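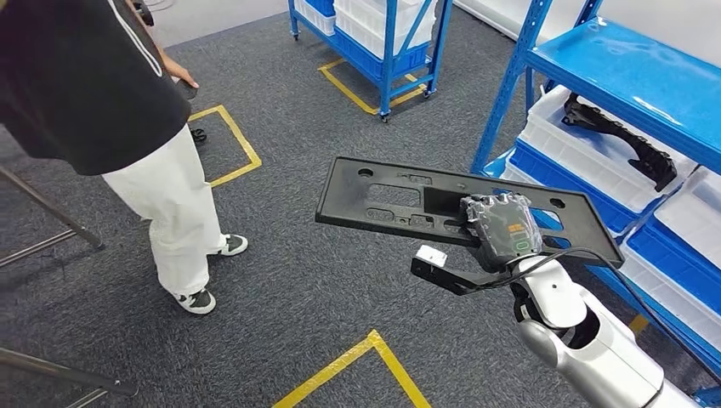
Gualtiero Lombardi wrote back in the afternoon to say the printer was still dropping off the network after lunch, that he'd tried the switch-it-off-and-on routine twice, and could we please not close the ticket again until it had lasted a whole day.

Updated in May, by Glenys Hopkin
2 min read

Quite right too, and I'm sorry I was so quick to close it. I'd seen the test page come through from Dorivwood and got a bit carried away!

So, where we've got to. The printer on the Vaughan side joins the office wireless perfectly happily in the morning, prints whatever anyone sends it, and then goes to sleep after 20 minutes of quiet. Waking it from the front panel works. Sending it a job from a laptop doesn't, and the job sits in the queue looking hopeful until somebody walks over and prods a button.

Tried so far:

Sleep timer moved from 20 minutes to 40. It stayed up longer and then did exactly the same thing.

Driver removed and put back on Gualtiero's laptop. No change, though it did clear out 5 old jobs, all of them the same Sostine delivery note (sorry, whoever was waiting for that).

Router log checked. The printer comes back from sleep asking for a new address, and the laptops carry on talking to the old one. I think this is our culprit, and I could kick myself for not looking there first.

I've now given the printer a fixed address on the router and set it up again on both laptops at Bason, where they had the same grumble last winter. Gualtiero, would you mind removing the old printer from your list and adding the one ending in "fixed"? If it asks for a driver, just take the one it offers.

Ticket stays open. Glenys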